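Right, I've been promising a dipper thread for ages and the kettle's on, so let's go. Small brown bird, white bib, lives on fast rivers, walks about UNDERWATER. If you only learn one river bird this winter, make it this one.

Some background for new followers. I walk the same stretch of the Ela most mornings, from the footbridge at Cloltow down to the old mill weir. It takes me an hour if I behave and two and a half if there's a dipper on.

First thing people ask is how to find one. Look for the poo! Dippers have favourite rocks and they go back to them again and again, so any boulder midstream with white splashes all over the top is worth ten minutes of your time. Stand still, lean on something, wait.

Second thing is the bobbing. They do these little knee bends, the whole body going up and down, like somebody waiting for a bus in the cold. There are several ideas about why. Some say it's a signal to other dippers over the noise of the water, some say it's for rivals or predators. I don't know, I just like it.

And they blink white! The eyelid has white feathers on it so you get this flash when they shut their eyes. I'd been watching them for three years before Jytte Lauritsen pointed it out to me and I felt a complete fool.

Now the underwater bit. They're after caddisfly larvae and mayfly nymphs mostly, plus the odd tiny fish. They wade in head first, or plop in off a rock, and then use their wings to push themselves down against the current. No webbed feet. It's a songbird, more or less the shape of a fat wren, and it's down there turning over pebbles.

They come up looking perfectly dry too, all that thick plumage and preen oil. I come home from the same river soaked to the knee with one glove.

Song! Both sexes sing and they do it right through winter, which I think is the best thing about them. It's a scratchy, bubbly, rambling sort of warble. In February the Cloltow male sings from the second arch of the footbridge and you can hear him over the water if the lorries are quiet.

Someone asked about nests. Big mossy dome, usually over running water – under bridges, behind waterfalls, in gaps in walls. They start early, so please don't go poking around under bridges in spring. Watch from the bank and if the bird's sitting there with a beak full of food and not moving, you're too close. Back off a good way and it'll go in.

Nest boxes do work if the bridge is a modern smooth one with no ledges. Urho Rantala put one up under the farm bridge at Kvaran (with the farmer's blessing) and it was empty for two springs. Third spring, four chicks. He rang me at ten to six in the morning to tell me and I forgave him.
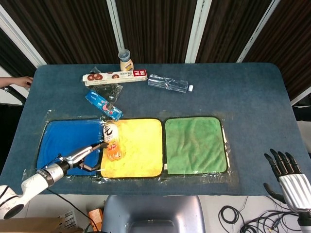 Anyway, back to Kvaran, as it's a lovely spot to try if Cloltow is busy. Park by the chapel, go through the kissing gate and keep the river on your left. There are 700 metres of good shallow riffle before it goes deep and slow under the alders, and you can turn round there. Dippers don't bother with the deep bit much. Grey wagtails all the way along though, and a kingfisher if you're lucky.

Kit, quickly. Any binoculars will do, these birds aren't far away. Mine are old Zirners with a wobbly eyecup that I bought second-hand for 29 quid and I've never wanted better. Wellies, obviously. Flask.

If you see a dipper with rings on, write down the colours and which leg, from the top down, and send it to whoever runs the ringing scheme on your river. Ours had one Kvaran bird turn up two valleys over, which surprised all of us. I'd assumed they just stayed put their whole lives.

Oh, and the young ones confuse people every summer. No chestnut belly, greyer all over, scaly looking, with a mucky sort of bib. Same bobbing though! If it's bobbing on a wet rock and it's round, you're fine. Common sandpipers bob as well but it's the back end that goes, and they're a much slimmer bird.

Vibeke has just replied asking whether they ever leave when the river floods. They do shift about. When the Ela's up and brown they can't see to feed, so try the little side streams – I've had one in a ditch behind the garden centre.

Tea's gone cold. Send me your dippers please, blurry ones very welcome, and tell me which river. I'll do grey wagtails next.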